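I have owned exactly one kind of house shoe since college, which is whatever cheap thing was by the back door. Then my old flip-flops gave up last January (the left strap popped out while I was carrying a full laundry basket, don't ask) and I finally bought myself a pair of white slides. White! With my driveway!

I love them. They're chunky and soft and I wear them to get the mail, to water the plants, to stand at the stove. I've put a ridiculous number of steps on them, probably more than on my actual sneakers. But white shows everything, and every few weeks I look down and think, okay, it's time.

So this morning was shoe morning. My method isn't fancy. I fill the sink with warm water and a squirt of dish soap, drop them in, and go do something else for 5 minutes. Then I take an old toothbrush to the soles. The straps barely need it, a wipe with a rag does the job. It's the footbed that takes the time, all those skinny little grooves, and you have to scrub the long way, heel to toe, or you're just moving the gunk sideways. The second sink of water is plain, for rinsing.

For the little specks that won't budge I make a paste with baking soda and let it sit a bit. I tried one of those Cemel sponges once and it took the shine off my faucet, so that stays under the sink now.
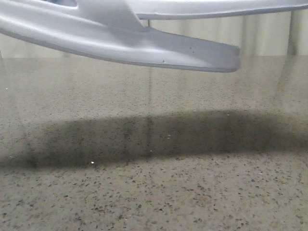
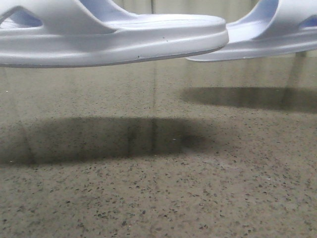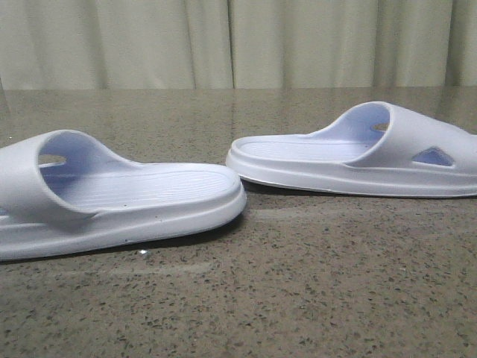

There are still a few tiny specks on the white and I've decided to live with them. I did go back over the sides with the toothbrush and then I got hungry, so that was the end of that.

Drying is where I used to mess up. I left my last pair of foam shoes out on the deck in full sun and they came back a whole size smaller, curled up at the toes like elf shoes. Now they get shaken out over the sink, patted with a dish towel and left inside overnight. If I'm in a hurry I stuff a paper towel under each strap and swap it out when it's soggy.

Oh, and I wipe down the counter after with the spray I use for everything, before anybody makes a sandwich on it. My mother would faint if she knew shoes had been up there at all.

Next up are the canvas sneakers, which scare me a little. They've got a grass stain on one toe from the summer and I keep hiding them in the closet. If you have a trick for canvas, leave it in the comments!

Comments

Petrică Lazăr
I do mine the same way but with a nail brush, it gets down into the grooves better than a toothbrush and your hand doesn't cramp up. For the grass stain try white vinegar and water, half and half, dab it on and leave it 2 hours before you wash. Took me 3 tries on my son's pair but it did come out. And keep them away from the dryer, the glue on the soles lets go.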